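Revisión de primavera de las colmenas, apiario Rivadeneira
Lista de control con comentarios, mayo

Antes de abrir
Ahumador encendido y con combustible de reserva: sí.
Velo y guantes sin agujeros: sí, salvo el guante izquierdo, que tiene la costura floja. Cambiarlo.
Agua a menos de 800 m: sí, el arroyo lleva bastante.
Extintor en el vehículo: sí – la etiqueta de revisión está casi borrada, pedir una nueva.

Colmenas
Soportes nivelados: la fila del lado Kirkamov se inclina hacia atrás. Hay que calzarla antes de las lluvias, para que el agua no entre por la piquera.
Postura fresca y cría compacta: correcto en todas menos en la 811, donde la cría está muy salteada. No he visto la reina. Repetir la visita en una semana.
Varroa: bandejas puestas, resultado pendiente.
Reservas: suficientes. En la 811 he dejado 600 g de alimento.
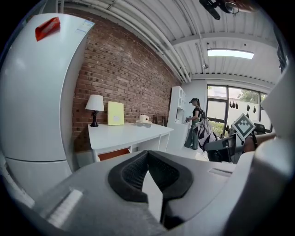 Hoja 2 de 3

Entorno y polinizadores silvestres
Franja de flores junto al camino Dernden: sin segar, como se acordó. Hay muchos abejorros en la borraja.
Tratamientos en los campos vecinos: el vecino avisa por teléfono, pero yo prefiero que lo haga por escrito.
Cartel de aviso visible: no. El viento lo ha tirado, está detrás de la valla.

Almacén Lellent
Cuadros viejos separados de los nuevos: a medias.
Polilla de la cera: dos cuadros afectados, retirados.

Revisado por Hipólito Lucero. Próxima visita: solamente la 811 y el cartel.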